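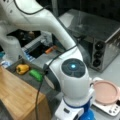

Liltum mini oven from Zurkico: review after a winter and most of a year

Posted December 23, 2025

I bought the Liltum in February, when the main oven stopped heating and the repair was going to cost more than the oven was worth. It was meant to fill in until we chose a new cooker. We did get a new cooker in the end, but the mini oven has stayed and gets used most days, so I can say a fair bit about it now.

I paid £214 from Mulley, including delivery. You can get a small oven for much less. I had a cheap one before and it burned everything at the back and left the front pale, so I was willing to spend more this time. I also looked at one made by Mateos, with the same sort of controls, but its door opened sideways and that doesn't suit our kitchen.

Setting up

There isn't much to it. Take out the cardboard, wash the rack and the tray, then run it empty on full heat with a window open. Ours smelled for the first two runs and not after that. The lead is short. It reached our socket with nothing to spare, so measure before you order. The instructions ask for a gap of 10 cm at the back and sides, which takes up more worktop than the size on the box suggests.
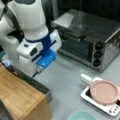 Stainless steel toaster oven in the kitchen, with grey worktop in front.

Cooking

It heats up quickly, and for small meals that is the main reason to own it. Fish fingers, chips for two, a couple of baked potatoes, half a tray of roast vegetables: all of these come out well. I knock the temperature down a little from what the packet says and start checking early, as the food is closer to the elements than in a full-size oven.

Baking is more mixed. Scones were fine from the first go. A loaf in a tin rose too close to the top and caught, and I now cover it with foil halfway through. Fairy cakes at the back still brown faster than those at the front, though far less than in my old one. Turning the tray once sorts it out. A sponge in a shallow tin was level and cooked through.

Toast is slow. It does four slices, and the underside is always paler than the top. We kept the ordinary toaster. Cheese on toast, on the other hand, is very good under the grill setting, and so are crumpets with something on them.

The lowest setting is 100 degrees. That is too hot for drying herbs and about right for keeping a plate of pancakes warm, provided you don't forget them.

Controls

Three knobs: heat, function and timer. I like knobs and didn't want a screen. The timer goes up to 60 minutes and the oven switches off when it reaches nought. For anything longer, such as a small casserole, you have to come back and turn it on again. There is a "stay on" position too, but I don't trust myself with it.

The timer ticks. It isn't loud, but it can be heard from the next room if the telly is off. The bell at the end is one short ding and I have missed it more than once. Markings on the heat knob are wide apart, so anything between them is a guess. I put a cheap oven thermometer inside and found it ran slightly hot in the middle of the range.

Cleaning

The crumb tray slides out from the front and is easy to wipe. The inside walls are harder, mainly the corners at the top where fat spits up from sausages. Warm water and washing-up liquid does most of it if you don't leave it. I left it in the summer and had to use a paste of bicarb, and there is still a brown patch on the ceiling. Glass door comes clean without trouble. The outside shows every fingerprint.

The rack and tray have held up. The tray has some scratches and has gone dark, with no rust so far. Zurkico sells spares but the tray was out of stock both times I looked. A quarter-size baking tray from the supermarket is slightly too wide, so take a tape measure if you want a second one.

Things I'd change

A longer lead. A louder bell. A light inside, as you have to open the door to see whether anything is done. The handle stays cool enough to hold but the top gets very hot, and we had to stop putting the bread bin next to it.

Who it suits

One or two people, or a family that already has a big oven and doesn't want to heat it for a tray of chips. It won't take a large chicken. A small one fits if you remove the rack and use the tray on its own, and it needs foil over the legs.

Four stars. I have taken one off for the timer and the toast. The guarantee is two years, and you need to register on the Zurkico site and keep the receipt from Mulley.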